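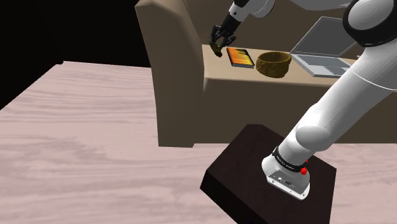
Faltis Rural Libraries
Progress report to the Statent Fund, second period
19/02/2026

Dear colleagues,

We send you the report for the second period of the grant. The first part was spent mostly on the rooms, and in this one we could start with the books themselves.

Work done

The reading room in Masanja is open since August, four afternoons in the week. The roof is repaired on the north side and the shelves are fixed to the wall. We have now 358 registered readers there, of which more than half are school children. The older readers ask mainly for newspapers and for books on farming, and we had few of these, so we changed the second order.

The catalogue is the slow part. We planned to enter 3,000 titles in this period and we have entered around 2,000. The old cards are written by several hands and many have no year of printing. We decided to enter these without the year and come back to them later.

The book van serves now 6 villages on the Tatano road. One stop was moved from the market to the school, as the van could not turn at the market on trading days.

Money

The spending is within the budget, except for transport. Fuel cost more than we wrote in the plan. We ask for your permission to move the unused part of the printing line to cover it. The table of costs is sent separately.

Next period

We will finish the catalogue for Masanja first and begin with Tatano after that. The heating in Tatano is still not agreed with the owner of the building, and we do not want to bring books into a damp room. If the agreement is not signed before the rains, we will write to you again with a new date for the opening.

With kind regards,
The Faltis office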